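Skamavero Squadron Records Online
Service Desk - Ticket Log

Subject: Crew lists and operations entries mismatched after record transfer
Status: Resolved, monitoring
Priority: High
Opened by: Pinness Aviation Heritage Society
Assigned to: Gester Support, second line

Issue as reported

The Society reports that crew lists in the squadron database no longer match the operations entries to which they belong. A search for an airman returns the correct name, rank and trade, but the linked operation is in many cases one that took place on the following night. Relatives preparing for the January remembrance service have written to the Society to question the entries. The Society requests that the public pages be corrected before the printed program is sent out.

First response

The desk confirmed the fault on 14 crew records chosen by the Society. In each case the aircraft serial number was correct and the date of the operation was one day late. Bombing and mine-laying operations were both affected. Training flights were not.

The Society was asked to stop all manual edits until further notice. Two records had already been changed by hand and were set aside for separate review.

Investigation

The operations entries were transferred from the older Fakir catalog on August 1, 2021. That catalog held two dates for each night operation: the date of takeoff and the date of landing. The transfer routine was set to read a single date field. Where both dates were present, it took the second.

Crews who took off and landed before midnight were therefore listed correctly, as were crews lost on operations, for whom no landing date had been entered. This explains why the fault was not found in the original checks, which were carried out mainly on the casualty records.

A second fault was found during the same work. Where a flight engineer or gunner had flown as a replacement for one night only, the database had attached him to the regular crew for the full tour. Up to 40 airmen may be affected. The desk has not altered these entries, as each must be compared with the operations record book.

Action taken

1. Public editing suspended.
2. Full copy of the database made and stored.
3. Transfer routine changed to read the takeoff date.
4. Operations entries reloaded on the test site.
5. The 14 sample records checked again. All now show the correct night.
6. Corrected entries released to the public site.
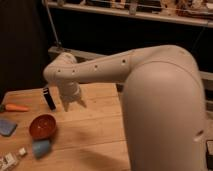 The search index was rebuilt after release and took 18 minutes to complete. During that time some visitors may have received an empty results page. No records were lost.

Reply from the Society

The Society accepts the corrected dates and has passed them to the printer. It asks that the replacement airmen be treated as a separate matter and that their pages carry a short notice until the review is finished. It also notes that one aircraft is still shown under its earlier code letters - the letters were reassigned after the first airframe was lost.

Desk reply

Notice added to the pages concerned. The code letters have been corrected. A new ticket has been opened for the replacement airmen, and the Society is asked to send scanned pages of the record book in squadron order, with the month written in the file title.

Public editing has been restored for approved accounts. This ticket will remain under monitoring until the Society confirms that the two records edited by hand are correct.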